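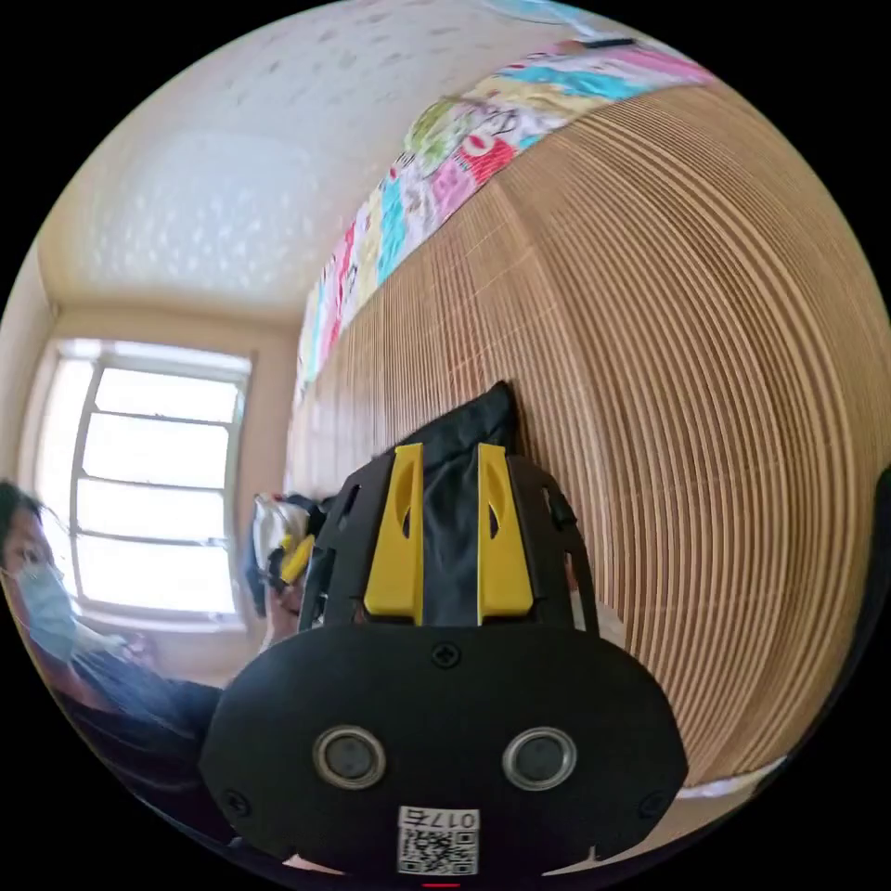 Gathering Examples for a Cloth-Handling Learner
Project report, second term

1. What we said we would do

The proposal, written in January by people who had never tried to make anything pick up a piece of clothing on purpose, promised a learning system that could handle soft items in an ordinary room. It gave two paragraphs to the learning and one sentence to where the examples would come from. The sentence was "Examples will be collected." This report is mostly about that sentence.

The system is called Lilomik. The name won a vote, and the other option was worse.

2. Method

We used hand-held grippers with yellow fingers, carried by a person. You hold the thing, walk up to the cloth, close the fingers and move it where it needs to go, and the cameras record what the gripper would see if it had no person attached. One go, from open fingers to open fingers, is an episode. Each gripper has its own printed label, so that its recordings can be told apart later, provided somebody has remembered to note down which hand it was in.

Our early episodes came from a bench in the Malitz building, with a plain grey top and even light. They were tidy and very nearly useless. A model trained on them coped well with grey benches. We moved collection to a furnished room at Hendalo, where there is a window, a patterned ceiling and a good deal of patchwork, and where the background changes every time you turn your wrist.

Black cloth was the worst of the items. Against a black gripper it has no edges to speak of, and when it is bunched up the labelling team (us) could not always agree which part was the top. We kept it in the set all the same. People own black clothes.

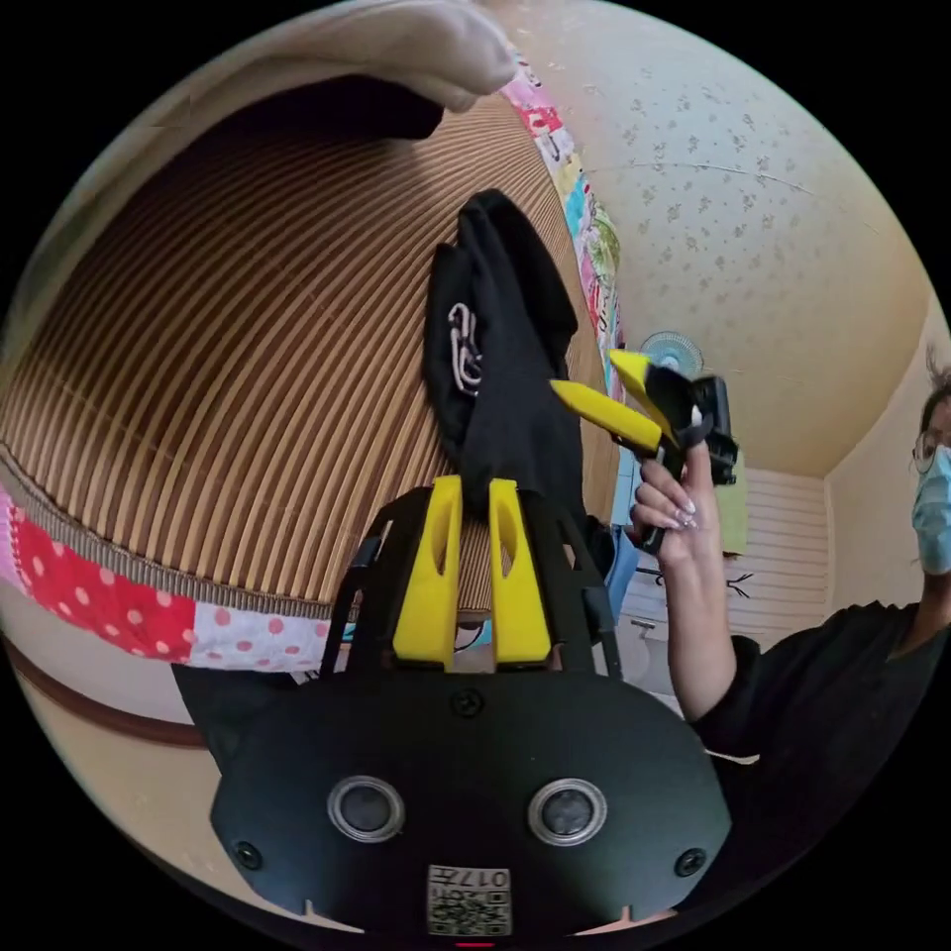 Two-handed episodes were added in the last 3 weeks. One gripper lifts while the other steadies or takes over, and both recordings have to be lined up in time afterwards. We had allowed an afternoon for writing the code that does this. It took rather more than an afternoon, and the first version matched every left hand to the previous episode's right.

3. What we ended up with

We recorded 2,091 episodes. Of these, 90 were thrown out. The commonest fault was starting the recording after the cloth had already been gripped, which teaches the learner that cloth arrives by itself. Next came episodes with no label for the item, and then a small batch in which the operator stopped halfway to discuss lunch.

Sorting was done in Mok, our own checking tool, which plays an episode at double speed and asks for keep or bin. It has 2 buttons. An earlier version had a third, "unsure", and we pressed it so often that it had to be removed.

4. Problems

We all grip in the same way. By the end of the first fortnight each of us had picked up the habit of going for the highest fold, and the data leans heavily towards it. We wrote a sheet of starting positions to force some variety and followed it fairly well before tea and less well after.

Slow, careful movements also turned out to be bad examples. The learner copies the hesitation along with the grip, and hovers.

5. Still to do

The two-handed set needs a second check before the draft is handed in on 29th July. The training results go in a separate chapter, once there are some that we would like to show people.

Lilomik student project | Contact the project team | Copyright the authors | Back to top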